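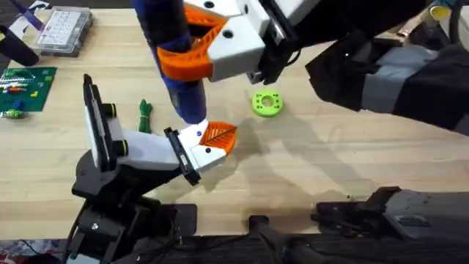
I have had my plot at the Hurkmont allotments long enough to have seen three water butts split and one shed blow clean over, and in all that time the thing I've changed my mind about most is digging. I used to love it. Every autumn I turned over the whole lot, and I went home with a sore back feeling that I had earned my supper (and usually a second helping).

These days I hardly dig at all, and I do wish our newsletter would stop telling beginners that they must. We have 90 plots, and each July there are a few where somebody has given up, the bindweed has moved in and the fork is still standing where it was left. I can't help thinking those poor souls were worn out before they had sown a single bean!

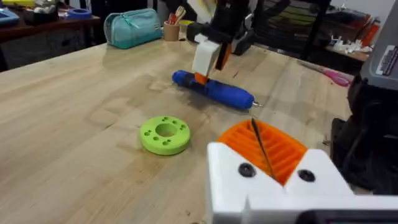

A cordless screwdriver on the workbench.

What I'd say to anyone starting is to cover the ground first. Cardboard with the tape pulled off, then a good thick layer of compost, and plant straight into that. My first bed done this way was 2 metres long, and I was quite sure it would fail. I grew Rebelo squash on it, which sprawled over the path and into next door's onions, and I had to go round with an apology and a cake.

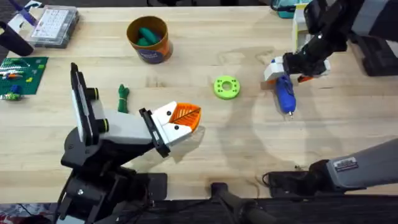

Now, I know the old hands on the Grundier side will say that clay needs breaking up, and I have some sympathy, having gardened on clay myself. If the soil has been driven over or built on, then yes, by all means get the fork out once. But once is very different from every year, and the worms do a good deal of the work if you leave them be. Do try it on one bed this winter, and leave the rest as you like it.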